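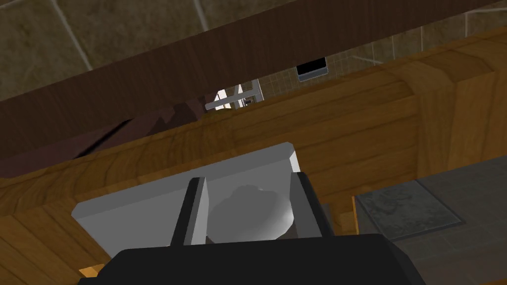 Attachment 1: render preview, gray rounded object with light gray slab behind

Ticket: Plukon print queue drops large jobs
Product: Skostar print server, Plukon queue module
Priority: normal
Status: waiting on customer

Problem
Jobs over 100 pages leave the queue with status "done" but only part of the job prints. Smaller jobs are fine. Started in April after the Bultov office moved to the new switch. 

Log
09:10 - Reproduced with a 400-page PDF. Output stops at a different page each time.
09:35 - Same file sent straight to the printer by IP, no queue. All pages print.
10:05 - Spool folder checked. Disk has free space, permissions match the Zheng office server.
10:20 - Queue log shows "peer closed" and then "done". The module treats a closed connection as success. Logged as a separate defect.
11:15 - Switch port was fixed at 100 Mbit, server card set to auto. Duplex mismatch confirmed, error counter climbing. Both ends now on auto, link up at 1000.
11:40 - 400-page test printed in full, twice.

Side note: job dates show as 1978 in the web view. Display only, does not affect printing.

Action for customer
Run the Saturday batch as usual and send queue.log afterward. Leave the retry setting off until then - it will print duplicates.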